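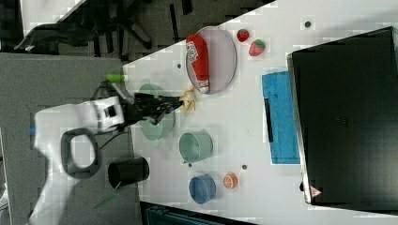 8 de agosto. Sigo con la célula de cocina que nos vendió Pirville como «lista para usar». Abro hilo, que va para largo.

Primera objeción: el manual dedica 19 páginas a la red y una a cómo sujetar el brazo. Luego llegan las quejas de que el agarre sale desviado.

Yo empiezo por los tornillos de la base. Los aprieto en cruz, con dinamométrica, y los marco con rotulador. El técnico de Antoniadis decía que eso era manía mía. En la revisión siguiente, dos marcas se habían movido.
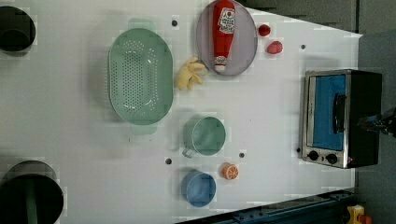
Segunda: la calibración «automática». La lancé 11 veces seguidas sin tocar nada y me dio dos resultados distintos. ¿Con cuál me quedo? El programa no opina, pone OK en verde en los dos casos.

Desde entonces calibro a mano con una plantilla y comparo. Tarda más, sí. También sé lo que tengo.

Tercera: la comida de juguete. Un plátano o una rodaja de naranja perdonan mucho. Un tirador no perdona nada, está fijo, y si entras torcido la fuerza se la come la muñeca.

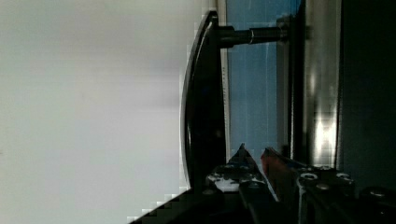

¿Cada cuánto hay que revisar los dedos de la pinza?

Cada 400 ciclos, y siempre después de un choque aunque parezca leve. Miro holgura, desgaste en la punta y los tornillos de la placa. Cletska recomienda bastante más intervalo en su folleto, pero Cletska vende los recambios y no viene a cambiarlos.

Cuarta: los cables. Por defecto los dejan con el largo justo, queda muy limpio en la demo. Lleva la muñeca al extremo del recorrido, despacio, y mira cuánto tira. Yo les doy un palmo más y cambio las bridas por velcro.

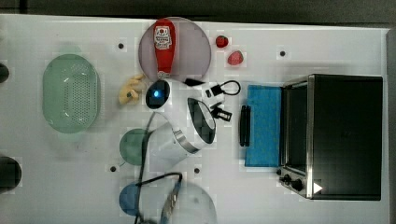 Y antes de cada sesión, recorrido completo a velocidad mínima con la mano cerca de la seta. Nueve minutos de reloj. Me han dicho que es tiempo perdido, normalmente gente que no ha tenido que desmontar una muñeca.

En Stillau aseguran que la versión de septiembre detecta sola las holguras. Puede ser. Ya me prometieron lo mismo con la anterior y sigo con el rotulador en el bolsillo.

Si alguien la prueba antes que yo, que cuente qué par de apriete usa en la base. En la hoja técnica no lo encuentro.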